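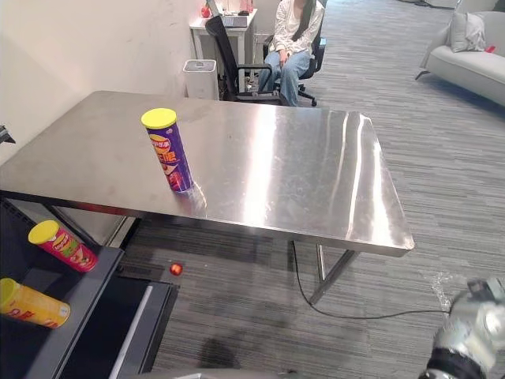 Chip canister on the steel table

Home | Diary | Restaurants | Suppliers | Contact

Diary of the Addale Dining Rooms
2020-08-24
2 minute read

The kitchen resumed full service this evening, having offered collection only since March. The dining room was set for half its usual number, and the last party was seated shortly before nine. Mr. Eifion Mostyn had charge of the stoves. Myfanwy James received guests at the door and took their names for the record the county now asks us to keep.

The menu was kept short by agreement. It consisted of a leek and potato soup, braised lamb shoulder, a baked trout and one dish without meat, a squash curry prepared to the recipe of our former cook, Kulap Sitthichai. The curry was finished by eight o'clock. The trout was ordered less often than expected, and what remained will be smoked tomorrow and offered at lunch.
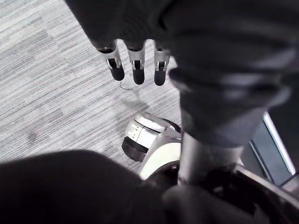
The lamb was supplied by Mogensen, whose delivery arrived late and was short by 4 pounds. The matter was raised with the driver and a credit has been promised. It is the second such shortage this summer. The management will write to the firm and, should it occur again, will place the order with Kekulov, whose prices are higher but whose deliveries have been complete.

Guests' remarks were favorable on the whole. One table found the soup thin, and Mr. Mostyn accepts that it left the heat too early. Another asked for the return of the brown bread, which was dropped from the menu when the bakery reduced its hours. Inquiries will be made.

The kitchen served 116 plates in all. The room can serve up to 200 in an ordinary season, and no attempt will be made to reach that figure before the new staff are trained. Closing was completed at half past eleven. The drain by the pot sink remains slow.

Comments

Hywel Lewis: We had the lamb and were very pleased with it. Please do bring back the brown bread.

Tudur Gwilliam: Will the curry be on again this week? We came at 8:15 and missed it.

Myfanwy James: Mr. Gwilliam, a larger batch is planned. Please mention it when you reserve and a portion will be held for you.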